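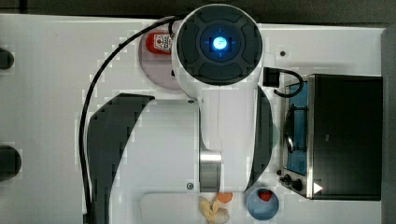 Wiroj Nakpan wants to know if the Turura soup lunch is still going ahead this December, because he's heard three different things from three different people and he's already told his sister to keep the afternoon free.

Yes, Wiroj, it is! Same hall, doors open at noon, and your sister is very welcome. I think the muddle came from the Hemmin Road closure, which did have us looking at other places for a bit (the school offered, bless them), but the road will be open again in time and we're staying put.

For anyone who's new, the soup lunch raises money for the Turura hospice, and this year it's all going towards the night sitting service. Last year we made £926 on the day, which I was thrilled with, and then another £94 turned up in envelopes through my door over the following week. I'd love to beat that.
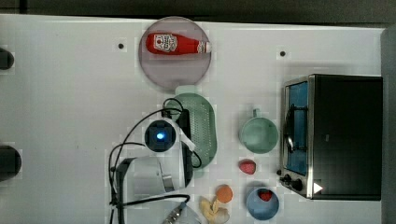

Nipon Wattanapong
Lunch organiser

Tickets are £5 and you get a bowl of soup, a roll, a pudding and as much tea as you can manage. Children under five eat free. We sold 169 last time and had to turn a few people away at the door, so please do buy yours early if you can. They're on sale at Hikis Bakery in the mornings, or you can get them from me after choir.

Soups so far are leek and potato, spicy parsnip and a tomato one, and I'm still hoping somebody will offer a proper chicken broth. If you're making a pan, could you let me have a list of what's in it by the end of November? We had a bit of a scramble over celery last year and I don't want to go through that again.

Raffle prizes can be left at the bakery too. We've already got a hamper, a haircut and a rather lovely patchwork blanket – I've got my eye on that one myself, so I'll be buying plenty of tickets.

Parking is behind the hall as usual, but do leave the spaces by the ramp for those who need them.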